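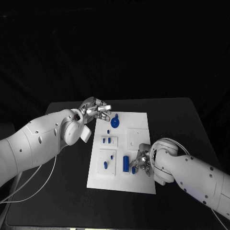 Home | Engine | Brakes | Wheels | Interior | Forum

How to Change the Rear Differential Fluid on the Vasetti Coupe

Posted Saturday, August 27, 2022 by Trilok Khurana

This procedure applies to the rear-wheel-drive Vasetti with the six-speed manual and the Plinach limited-slip unit. Cars with the open differential use the same plugs but do not need the friction additive.

Parts and tools

Gear oil, 75W-90, GL-5
Friction additive, one bottle
Two new crush washers
Hex socket, 8 mm
Hand pump with hose
Drain pan, four jack stands

Procedure

1. Drive the car for 18 minutes to warm the oil. Park on level ground.
2. Raise all four corners and set the car on stands. The car must sit level or the fill height will be wrong.
3. Clean the area around both plugs with a wire brush.
4. Loosen the fill plug first. If it will not move, stop there. A drained differential that cannot be refilled leaves the car stranded.
5. Place the pan, remove the drain plug and let the oil run until it drips.
6. Wipe the magnet. Fine gray paste is normal wear. Chips or slivers call for an inspection of the ring gear.
7. Refit the drain plug with a new washer and torque to the value in the service manual.
8. Add the friction additive, then pump in oil until it runs from the fill hole.
9. Refit the fill plug with the second washer.

Make several slow figure eights in an empty lot to work the additive into the clutch plates. Slight chatter during the first few turns is acceptable. Check both plugs for leaks the next day.

Cars used on track should have the fluid changed every 4,000 miles.

Comments

Manju Mishra: Does the Oller exhaust have to come off? Mine sits very close to the fill plug.

Trilok Khurana: No. Unhook the rear two hangers and it drops far enough for a short socket.

dubey_gt: Fill plug was rounded off on mine. Ended up hammering in an extractor.

Contact | Copyright 2022 | Back to top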